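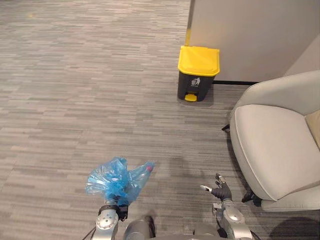
Fig. 1. Pedal bin with a yellow lid, on striped carpet.

Painting Miniatures, Level 2
Handout 3: Washes and drybrushing on a 28 mm figure
Tutor: Uyên Lại

Before you begin
Last time we put the base colours on the Rurcombe pilgrim: cloak, skin, leather and the stone of the base. Please check that all base colours are closed, with no primer showing in the folds. If you still see primer, repair it first and let it dry for 40 minutes. A wash over bare primer makes a stain which is difficult to hide later.

What a wash does
A wash is thin, dark paint that flows into the low places and stays there. It makes the shadow for you, but it will also collect where you do not want it, for example on the flat part of the shield or under the nose. So we must guide it.

Step A. Put a small amount of wash on the palette. Do not paint straight from the pot.
Step B. Wet the brush, touch it once on the paper towel, then take the wash.
Step C. Work on one area only – first the cloak, then the hood, then the bag. Begin at the top and pull the wash down.
Step D. Look from below. If there is a drop hanging on the hem, lift it off with a clean, damp brush.
Step E. Leave the figure standing for 15 minutes and do not touch it. Half-dry wash tears when you go back to it, and you get a ring with a hard edge.
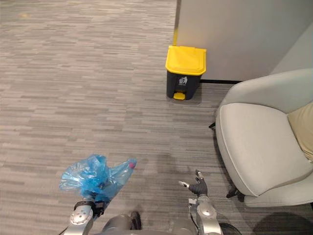

Fig. 2. Clear plastic bottle with a pink-red cap and a crumpled blue bag.

Drybrushing
Use an old brush with a flat end. Take a little of the lighter colour, then wipe the brush on the towel until it leaves almost nothing. Move it quickly across the raised details, always across and never along. On the stone base you can be quite rough. On the face, please do not drybrush at all. We will paint the face by hand in Handout 4.

Many students stop too early because the first strokes show nothing. Be patient, the colour comes slowly.

Colours for this lesson
Cloak: Furngate Brown, wash Tiêu Black thinned 1:1 with medium
Leather: Wurnadley Tan, same wash but not thinned
Stone: mid grey, drybrush with pale grey, then with bone

A note from Khang Phan, who teaches the other group: he prefers to varnish before the wash, so that it runs more easily. It works well on armour. On cloth I find the result too shiny, but you may try both ways on a spare figure.

For next time
Finish the cloak and the base. Bring your smallest brush with a good point.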